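Party Lines, Ringing Codes and a Very Happy Month

July 2020

I have been on a telephone kick since June and I'm not even a little bit sorry. It started when I found my grandmother's old address book, the one with the plaid cover, and noticed that half the entries didn't look like phone numbers at all. One just said "Fukstead 34, ring 4." Another said "Fukstead 96" with a note in pencil: "let it go a while, she's in the yard." I read that one out loud to the dog.

So of course I had to find out how it all worked! Fukstead (where she grew up, two gas pumps and a grain elevator) had a party line well after the cities had moved on to dialing for themselves. A party line meant several houses hanging off one pair of wires. When a call came in, the phone rang in more than one kitchen, and you listened for the pattern to know if it was meant for you. Grandma's was four short rings. My aunt can still do it by tapping a spoon on the counter, and she is fast.

What I love is how much etiquette grew up around this. You picked up gently to check if the line was free. You kept it short if somebody might need the doctor. And yes, people listened in, all the time, and you could hear the line get fainter as more receivers came off the hook. My aunt says you'd just say "well, I guess that's everybody" and carry on with your story.

The switchboard was in the front room of a house on the main street, and the operator knew where everyone was. If you asked for Fukstead 96 she might tell you not to bother, they were all over at the church supper. Try getting that out of a smartphone.

Then dial service came and everybody got a proper seven-digit number. In the address book you can see the exact page where she gives up crossing things out and starts over in blue ink. The old number for the feed store is gone and there's a new one ending in 4000, underlined twice. I think she was impressed by it. I would have been too, that's a great number for a feed store.

I've been reading anything I can get hold of, mostly old directories, and I've started a little spreadsheet to match the old numbers with the new ones. I'm calling it Hokine, after the road her house was on. So far the H's are a mess (two families, same last name, same ring, different lines??) and I'm having the best time with it.

If you grew up on a party line, please leave a comment and tell me your ring. Longs and shorts, however you remember it. I want them all! Next up I'm going to try to figure out when the pay phone outside the Esari Hotel went in, because my aunt and my mother do not agree and it has come up at dinner twice.
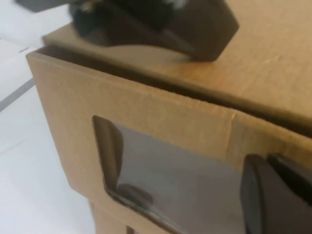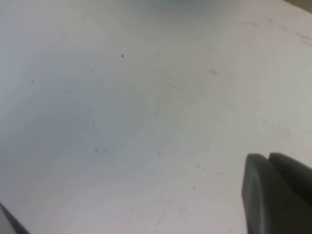

Brown cardboard in the first one, white tabletop in the second.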